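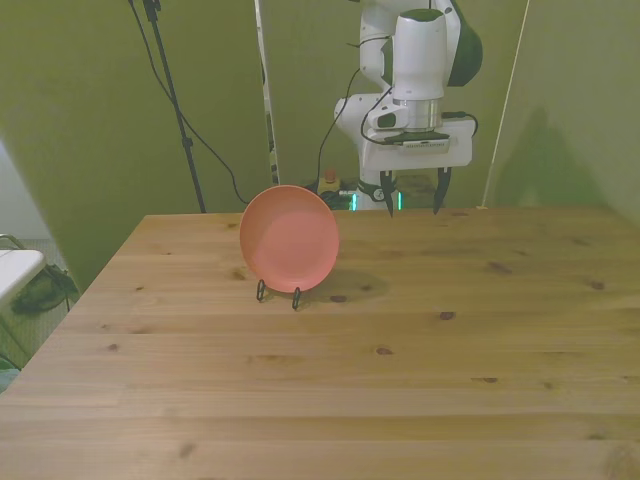

Mixing secondhand plates for a big family table: where do I start?

Drekuser Home Help > Kitchen and Dining > Dishes
Asked May 2020, viewed 317 times

platehappy_jo

Hi everyone! I have finally caught the secondhand dishes bug and I would love some help before it gets out of hand. We're a family of five, but when everybody comes over it's 18 at the table, and I've never once had enough matching plates for that. I used to fill in with paper ones. Then in January I walked into Casier, the big thrift barn on the road out of Fadham, and came home with a box of old dinner plates for less than the price of lunch. They're so pretty! Cream ones with a thin green line, a few with faded roses, and some plain ones in a kind of salmon color that I love more than I can explain.

The trouble is that when I put them all out together it looks like a yard sale. I've seen tables where nothing matches and it still looks wonderful, and I can't work out what those people are doing that I'm not. Do I stick to one color? One size? Do I need to get rid of the roses? (Please don't say I need to get rid of the roses.) 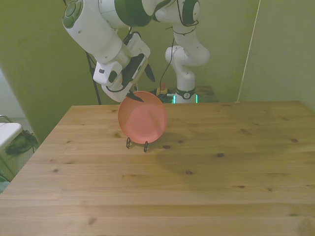 My budget is $70 for the rest of the year, so I'm not looking to start over with a new set. I'd also like to know if it's okay to eat off the older ones, and whether they can all go in the dishwasher. My sister says yes to everything, but my sister also puts cast iron in the dishwasher.

Thanks in advance, I'm reading everything!

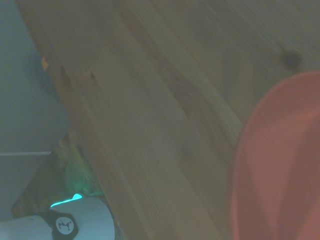 Mohammed-Awal Opoku

Keep the roses! You are so close already. Most mixed tables that look good have one thing that repeats all the way down, and it can be a pretty small thing. With yours I'd use the plain salmon plates to do that job. Put one at every second place, with the roses and the green lines in between, and you'll see the pink in the rose pattern start to talk to the plain ones. If you run short, look for plain plates in cream or a soft pink. Plain plates are the cheapest thing in any thrift store because people walk right past them.

Size matters more than color, I think. A 10-inch plate next to an 11-inch plate looks fine. A 10-inch plate next to a salad plate looks like somebody got punished. Take a tape measure with you, or cut a circle of cardboard the size of your favorite plate and keep it in the car. I've driven 70 miles to an estate sale and come home with a stack that was all luncheon size, so I speak from experience here.

Keep the rest of the table calm. Same glasses for everybody if you can manage it, same napkins, and leave the wood bare if it's nice wood. A patterned tablecloth under patterned plates is where the yard sale look comes from nine times out of ten.

On buying: flip every plate over, run a fingertip around the rim, and tap it lightly with a knuckle. A good one rings. A dull clunk often means a crack you can't see yet, so put that one back no matter how cute it is. And ask whether there's a box in the back, there is always a box in the back!

For the dishwasher, anything with gold or silver trim gets washed by hand, and so does anything where you can feel the pattern sitting on top of the glaze.

dishrag22

i just buy white. goes with everything, you can replace them anywhere

Marnie T.

Lots of good stuff from Mohammed-Awal, so I'll only add the eating part. Some older glazes and painted decorations contain lead, and you can't tell by looking. If a plate is worn, chalky or crazed (that's the web of fine little cracks), I'd keep it for show. The rub-on home kits can miss things, so for a plate you plan to use every day and aren't sure of, a proper lab test is the way to know. Don't microwave the old ones, and don't leave tomato sauce or anything with lemon sitting on them.

The ones you retire can still be out where you see them. I have three Leiva plates standing on the shelf over my stove and they make me happy every single morning. Swap them with the seasons if you get bored!

For storage, slip a coffee filter or a square of felt between plates and don't stack too high. It's the foot of the plate above that scratches the one underneath.
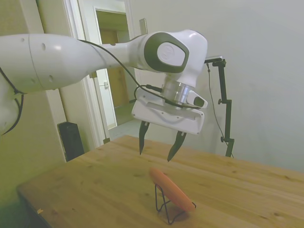

A reply from platehappy_jo: Oh my goodness, thank you all! I tried the every-second-place idea last night with the plates I have and my husband asked if I'd bought a new set. The roses are staying. I did the knuckle test too and found two clunkers, both from the very bottom of the box. Is it the same test for bowls? I've got my eye on some and Casier opens at nine.

Mohammed-Awal Opoku

Same test, but balance the bowl on your fingertips first or you'll muffle it. Good luck, and go early!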